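Protdale Utility Room: Fixtures and Loose Items

Gallery 6 — Laundry, floor level

This page covers the loose items kept in the utility room and the small room next to it at Protdale, following the refit. Fixed items (sink, worktop, machine housing) have their own pages and are not repeated. Entries are short. Where an item has been replaced since the first inventory, the older entry has been removed and the number reused, so the numbering is no longer in order of purchase.

Notes were compiled by Liis Žukauskas, with corrections from Anil Poojary. Measurements, where given, are in millimetres and were taken with a steel tape.

Item 19. Laundry basket, plastic

Single-handed carrying is possible when the basket is part full. With a full load of towels both handles are needed. The basket is kept on the floor and is not to be stored on top of the machine, where vibration moves it towards the edge during the spin. 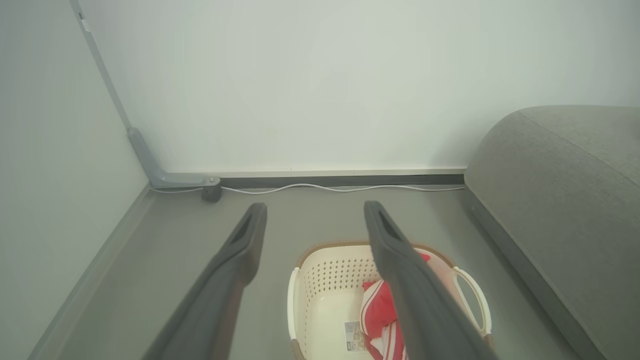

Item 19. Cream-white basket with tan rim and loop handles, red-and-white striped fabric inside. Printed label on the base of the basket.

The perforated sides let air through, so damp items can stand for a short time before washing. They should not be left overnight. Small items such as socks go in a net bag first, as thin fabric catches in the openings and pulls when the basket is emptied in a hurry.

Cleaning: warm water and washing-up liquid, soft brush for the perforations, rinse, dry upside down. No bleach on the rim. Bindu Varghese tried a cream cleaner on the previous basket and it left a dull patch that did not polish out.

Labels: loose labels and tags are to be taken out before anything is tipped into the drum. Paper breaks up in the wash and has to be picked out of the filter by hand.

Striped fabrics: red and white together are washed at 28 degrees for the first few washes, separately from plain whites. A colour-catching sheet may be added. After that they can go in with the mixed load — check the sheet first.

Floor and skirting

The floor is smooth and grey throughout, with a dark grey skirting and a light trim above it. The walls were finished before the skirting was fitted, and the top edge was sealed afterwards. Plastic baskets slide easily on this surface and leave no marks. Metal-footed airers do leave marks and should stand on felt pads.

Cable runs at floor level are to be kept against the skirting and clear of the route to the door. Manuela Bassi has asked for clips along the back wall. These are on order and will be fitted in September.

Storage position

The shelf bay allotted to the basket has a clear width of 548, taken between the inner faces of the uprights. The basket goes in lengthways, handles left and right. The bay above is for powder and pegs only. Nothing is to hang down into the lower bay, as it catches on the rim when the basket is drawn out.

Corrections to this page go to Anil Poojary, quoting the item number.

Page last revised 30 August 2024.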